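Clilari folding workbench: eight months in a small garage

Review by Ciarán Ó Ceallaigh
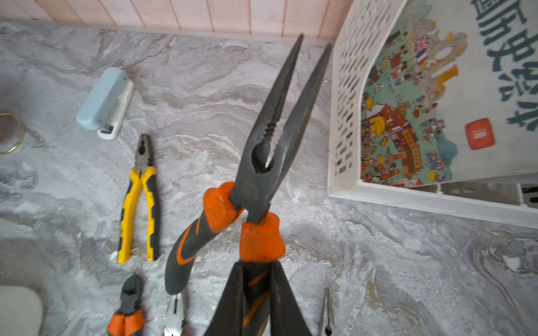
Needle-nose pliers, with a yellow and black combination pair on the counter to the left.

I bought the Clilari bench in the winter to replace an old door on two trestles. The garage is narrow and the car still has to go in it at night, so a fixed bench was out of the question. I looked at the Gudus as well, but its legs don't fold flat and it would have stuck out past the freezer.

The Clilari cost me 175 pounds with delivery. It came in one long box, which the driver left against the side gate. The top is beech ply, 1060 mm long, and the frame is steel with a grey painted finish. There was a scratch on one leg when I unpacked it. I touched it up with some radiator paint and didn't bother sending it back.

Putting it together

The instructions are drawings with no words. They are fine until the page with the cross braces, where left and right look the same. I fitted mine the wrong way round and had to take them off again. Allow an evening for it. The spanner in the box is soft and started to round off on the second bolt, so use your own.

Check the bolts again after a week or two. Mine had worked loose at the hinge end and I needed to nip them up. They have stayed tight since.

In use

Most of what I do is small repairs: bike parts, lamps, kitchen chairs, the odd bit of fence. For that sort of thing the bench is solid enough. Sawing across the short side is steady. Planing along the length is not, and the whole bench creeps over the concrete unless you put a foot on the lower rail. I glued squares of rubber mat under the feet and that cured most of it.

The height is fixed. I am fairly tall and it's a bit low for me when I'm doing fiddly work, so I end up on a stool. My wife finds it the right height for potting up, and she has used it more than I have since April.

There is a row of holes along the back edge for dogs and clamps. They are an odd size and my old Trerkumska clamps wouldn't go in. Clilari will sell you a set of pegs for 33 pounds, which I think is steep for four bits of plastic. I drilled the holes out a little and now the clamps fit. I suppose that is the end of the guarantee.

The vice is sold separately. I put on a Siliņa that I already had, with a packing piece underneath to bring the jaws level with the top. It needed longer coach bolts.

Folding it away

Folded, it stands 40 mm clear of the wall on the brackets supplied. One person can lift it but the catch is stiff and will pinch a finger. A drop of oil helped. The tool tray has to be emptied first, and this is the bit I find a nuisance, as everything ends up on the freezer lid.

The top has picked up some stains from chain oil. I gave it two coats of Danish oil in the summer and should have done that at the start.

Would I buy it again? At the same price, yes. If you have room for a fixed bench, build one out of timber and spend the difference on a decent vice.

Four out of five. I've taken the point off for the spanner and the pegs.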